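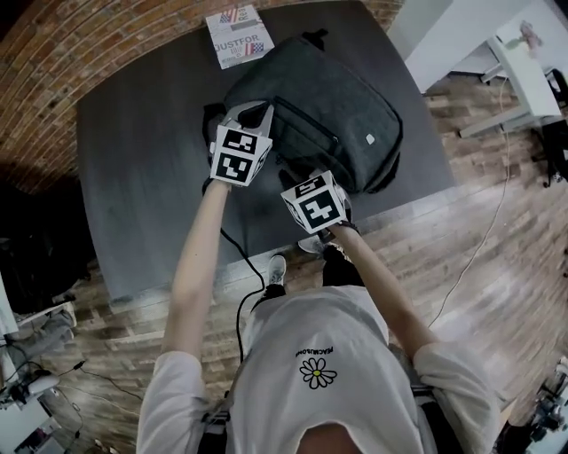

How often do the hand-held grippers need to be recalibrated?
Every time a marker cube has been off its gripper, and otherwise at the start of each month. A quick check before a session is enough the rest of the time.

Prarkcombe: setup and care notes for the two-handed gripper station

Hi! This README goes with the Prarkcombe folder. It covers the pair of hand-held grippers, the marker cubes on top of them, the cables, the table, and the harness. I look after the station, so most of this is what I do myself, written down the way I do it. If you only want to load the recordings, skip to "What is in the folder" near the end. If something is broken and you're standing there holding it, go to "When things go wrong."

What the station is

Two grippers, one for each hand. You squeeze, the plastic jaws close, and the opening gets logged along with where the gripper is in space. The position comes from the white cube on top, which has black-and-white markers printed on it. The camera looks down from head height and works out the pose from whichever faces it can see. There's nothing driving your arms, so the whole setup is only as good as the cubes, the jaw sensors and the clock that ties them together. Those three get nearly all of my attention.

We use it for soft, floppy, annoying things. Bags are the big one. A backpack lying flat on the table is my favorite test object because it has edges you can press against, a zipper, a grab handle, and a body that moves when you'd like it to stay put.

Before you switch anything on

Clear the part of the table you'll be working on. Small stuff toward the far edge is fine as long as neither gripper has to reach over it, but please don't leave anything with a bold black-and-white print right next to the object. I once lost half a morning to a shipping label that the marker detector liked better than the cubes (it had a very square logo).

Wipe the cube faces with a dry cloth. No alcohol! It takes the black off the edges of the print first, and the edges are what the detector reads. If a face is greasy, use a barely damp cloth and let it dry before you record.

Put on the harness and pull the straps snug. Then pick up both grippers and reach as far forward as you plan to reach in the task. You want slack left in the cable at full stretch. If it goes tight, you'll feel a little drag in that hand, and so will the data. I let the cable hang down past the table edge and lie on the floor toward me, then I step over it once so I know where it is. It's a wood floor and cables slide on it, so have another look after you've moved your feet a few times.

The quick check

Start Lolevach, which is our recording program, and open the live view. Both cubes should get an outline. Hold the grippers still over the middle of the table and watch the outlines. A steady outline is good. A shivering one means the light is bad, the cube is dirty, or the cube is loose, and I check them in that order.

Now open and close each gripper slowly. The number in the corner should run smoothly from open to closed and back. If it jumps partway, remember roughly where in the travel it happened and see the section on jaw sensors.

Last, tap the jaws together once, in view of the camera. Lolevach uses the tap to line up the video with the jaw log. I still do it by hand even on days when the automatic sync looks fine. It takes a second and it has saved me more than once.

Full calibration

You'll need the calibration board, the hex key that lives in the tray, and some patience.

Put the board flat on the table and tape down the corners. Choose "new station" in the Lolevach menu, even if you've used this table before. Move your head slowly so that the camera sees the board from the left, from the right and from straight above, and hold still for a moment at each place. The program plays a tone when it's happy.

Then do the grippers one at a time. Set the closed jaws into the notch on the board and tilt the gripper gently in every direction, keeping the tip in the notch the whole time. This tells the software how far the tip is from the cube. The left one always goes first. If you do them in the other order the program will cheerfully save the right gripper's offset under the left name, and you won't find out until you play back a recording and see the hands reaching past each other. I've asked for this to be fixed. I've also done it wrong twice since asking.

When you're done, touch both tips to the center mark and read the gap the program reports. Anything under 5 mm is fine for bag work. If it's more than that, do the right gripper again before you redo the left. It's nearly always the right one, and I suspect its mount was drilled a touch off.

Marker cubes

The cubes are held down from underneath. Snug them with the hex key, short end in your fingers, and stop when it resists. The plastic strips very easily. A stripped mount can be rescued with a threaded insert from the Schouten parts drawer, but then the cube sits slightly higher and needs a full calibration, so try not to get there.

Every so often, hold the gripper body in one hand and try to twist the cube with the other. There should be no play at all. A cube with a tiny bit of wobble is the nastiest fault on the whole station: the live view looks perfect, the recording looks perfect, and every grasp is off by a little in whatever direction you last bumped it.

If a printed face is scratched across a black square, replace the face. If the scratch is only on the white border, leave it alone. Spare prints are in the flat envelope. Check the marker number before you stick one down, and check which way up it goes, too. A face that's rotated a quarter turn still gets detected, with a pose that is complete nonsense.

Jaws and jaw sensors

The jaws wear at the tips, mostly from zippers and buckles. I run a fingernail along the inside and swap them when I can feel a step. A worn jaw still grabs a strap well enough, but it slips on thin fabric and you start squeezing harder without noticing, and then your hand is tired by lunch.

To swap them, open the gripper fully, press out the pin from the side with the dot, slide the old jaw off and the new one on. Change both jaws on a gripper together. Don't grease the pivot! Lint from the bags sticks to it and turns into felt. If the pivot squeaks, blow it out.

For the jumping number I mentioned: unplug the gripper, open the little door, and look for fluff on the sensor strip. It's fluff most of the time. Use the soft brush. If the jump is still there afterward, run "jaw range" in Lolevach, which asks you to open and close the gripper a few times and then stores new end points. If that doesn't settle it either, the strip needs replacing, and that's a job for the bench with the gripper out of service. Put the red tag on it so the next person doesn't grab it.

Cables

More sessions die from cables than from everything else put together. The weak spot is where the cable enters the gripper handle. Never carry a gripper by its cable, never wrap the cable around the handle, and hang it in a loose loop when you put it away. If the signal drops out when you bend the wrist, swap the cable right then. Taping it and carrying on has never once worked for me, and I have tried with some really excellent tape.

Label the new cable with the side it's on. They're the same part, but I like knowing which one has had the hard life. The left one gets dragged across the table edge far more.

When things go wrong

One outline missing in the live view: look at what's between the camera and the cube. Usually it's your own forearm. Turn your wrist a little and see if it comes back.

Both outlines missing: the camera exposure has drifted or the light has changed. Late afternoon in January is bad for this. Turn on the overhead lights and restart the live view.

Outlines swapped left and right: you picked up the grippers in the wrong hands. Yes, I've done this one too.

Jaw log is empty: the plug isn't fully in. It should click.

Position is good but everything lags: close other programs on the recording computer, then do the tap again and compare.

What is in the folder

There are 535 recordings at the moment, all made on this station. Each has the video, the pose of both grippers, the jaw opening, and a small text file with the calibration it was made under. Please keep that text file with its recording if you copy things around. The poses can't be corrected later without it.

The tasks are grouped under Cover, our name for anything that involves moving or holding a soft outer layer: bags, pouches, cases. A Cover session runs up to 100 takes, and I do the quick check again halfway through the long ones.

Known problems in the data: 6 recordings were made with a loose right cube before I caught it. They're in a subfolder called "wobble." I kept them in for anyone who wants to test a detector for that kind of fault, but leave them out of training. A few early takes also have no tap at the start, and for those you'll have to trust the automatic sync or line them up by eye. The closing jaws are usually easy to spot.

End of the day

Stop the recording before you put the grippers down. Unplug at the gripper, hang both cables, close the jaws, and set the grippers cube side up in the tray with the foam. Loosen the harness straps and leave them loose. Then write a line in the log if you tightened, swapped or bumped anything, even if it seems too small to mention. I read the log before every calibration, and "bumped left cube on table, seems fine" is exactly the kind of line I'm looking for.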